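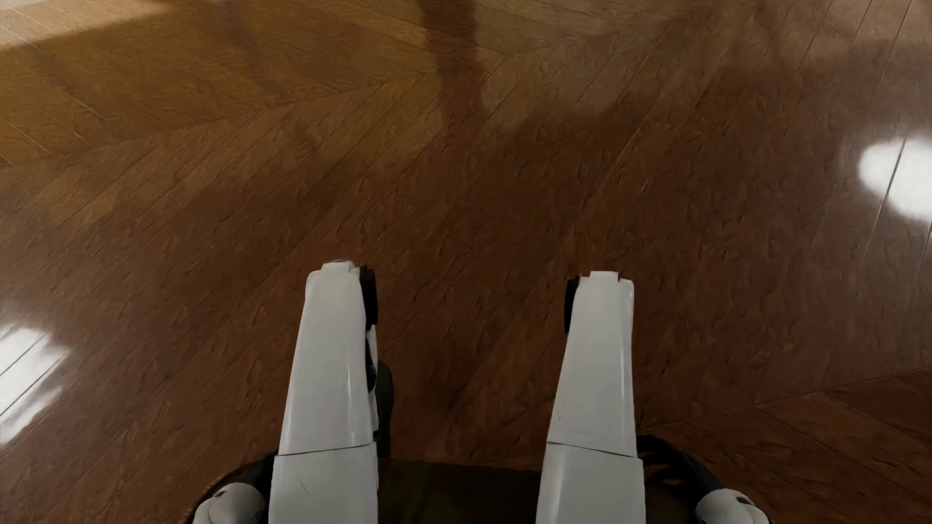 Headset view in the sim, looking down at the robot's lap from the seated start pose. Right hand beside the right thigh.

Ticket 2362: Right hand drifts during seated teleop demos
Project: Ambrose
Site: Brombridge
Opened by: Torben Kramer
Assigned to: Krešimir Vidmar
Status: Resolved, one follow-up open

Torben Kramer, first report, March 5, 2023

I'm recording the "stand up from seat" and "hand to knee" tasks in the simulator with the headset and hand controllers. The left side is a dream to drive. I move, it moves! The right hand is the trouble. If I hold my own hand still over my knee, the robot's right hand creeps outward, away from the leg. It's slow enough that I don't notice until I look down, and by then the demo is spoiled and the learner would pick up a hand-to-knee motion that ends next to the knee.

What I've tried so far:
Restarted the sim and the teleop bridge. Same.
Swapped the two controllers. Drift stays on the right.
Fresh batteries. Same.
Redid the arm-length calibration standing up, the way the guide says. Same, maybe a touch worse.
Loaded the standing scene. No drift at all, either hand.

So it only happens seated. Out of 67 demos in the seated set I threw away 20 for this. I'd love to get the rest of the set done because the good ones look really good.

Krešimir Vidmar, reply

Great report, thank you — the controller swap and the standing scene rule out a lot. Please send the log from one bad demo and tell me two things: which build of the bridge you're on, and whether you press the clutch before or after you sit down.

Torben Kramer

Bridge build 606. Log attached. I clutch in while standing and then sit down on my own chair, with the clutch held. The robot is already seated when the scene loads. Should I not do that?

Krešimir Vidmar

That may be half of it! When you clutch in, the bridge stores the offset between your torso and the robot's torso. You then drop by the height of a chair and the robot doesn't, so the solver has a big offset to swallow on both arms. Try this:

1. Load the seated scene and leave the clutch open.
2. Sit down, back straight, feet flat.
3. Put your hands beside your thighs to match the robot's.
4. Press and hold the clutch for a full breath, then start moving.

Please record a few that way and watch the right elbow value in the joint panel.

Torben Kramer

Much better. The first few were clean and I got excited. Then the creep came back on a long one, smaller than before. The elbow value climbs the whole time the hand is drifting and stops when I move my arm. Left elbow is flat as a board.

Krešimir Vidmar

Found it, and your elbow note is what got me there. The solver has a rest-pose term that gently pulls the elbows toward a comfortable angle when you aren't moving much. In the seated profile the right elbow's rest angle has the wrong sign. The left one is correct. The standing profile has both right, so the standing scene behaves.

To patch it on your machine, close the bridge, open the seated profile, find rest_pose, and flip the sign on right_elbow. Save, start the bridge, reload the scene. Keep the new clutch order too, you need both.

Torben Kramer

Patched. I held my hand over my knee until my shoulder complained and the robot's hand stayed put. Replayed the demo afterward and the right elbow trace is as flat as the left. Love it. Recording the replacements for the discarded ones now.

Question about the ones I kept: were they bending a little too?

Krešimir Vidmar

Possibly, by a small amount. I ran the kept demos through the drift check and flagged any where the right elbow moves while your controller doesn't. The flagged ones are in the "review" folder. Watch the last stretch of each, where the hand should be resting, and re-record any you don't like. Don't trim them. The learner needs the settle at the end.

Sign fix is merged and goes out with the next bridge build. I let the Cemberg operators know, they use the same seated profile.

Torben Kramer

Review folder done, replacements uploaded. The whole seated set is in and I'm happy to close this one.

Follow-up (open, Krešimir Vidmar): change the calibration page so the seated steps come before the clutch step, and add a warning if torso height changes while the clutch is held.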